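Pre-season check for our pick-your-own day out
By Roya Babaei, May

I do this list every year before we drive out to the blackberry and plum rows at Virklow, and every year I add a grumble or two. Comments are mine, so ignore them if your lot are better behaved!

1. Ring the farm first – DONE
They open at 10 and the ripe rows go quickly. Last summer we turned up to find the plums had been closed off for spraying, and I had a car full of cross children.

2. Punnets and buckets – NEEDS WORK
Two of the big buckets have split handles (I caught my thumb on one, ouch). Binned both. The rest had a good scrub with hot soapy water and went out in the sun.

3. Ladder for the plums – FAIL
One rubber foot is missing and it rocks on the patio, so it's staying at home. Low branches only for us until I've bought a new foot.
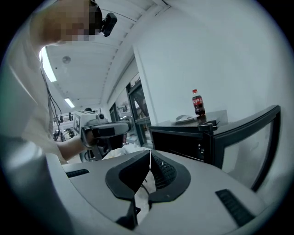
4. Stings, scratches and sunburn – OK
Plasters, antihistamine and sun cream all in date. Tweezers have vanished again. Long sleeves for anyone going near the brambles, and yes, that includes teenagers.

5. Drinks – OK
Seven bottles, all with lids that fit. I put a 600 ml one in for myself and I always wish I'd brought another.

6. Freezer at home – NEEDS WORK
Door seal is a bit tired at the bottom corner. I've wiped it down and shuffled the peas along, but it wants looking at before we fill it with fruit.

Recent posts
Plum jam that sets
Grorell beans, second try
What we grew in pots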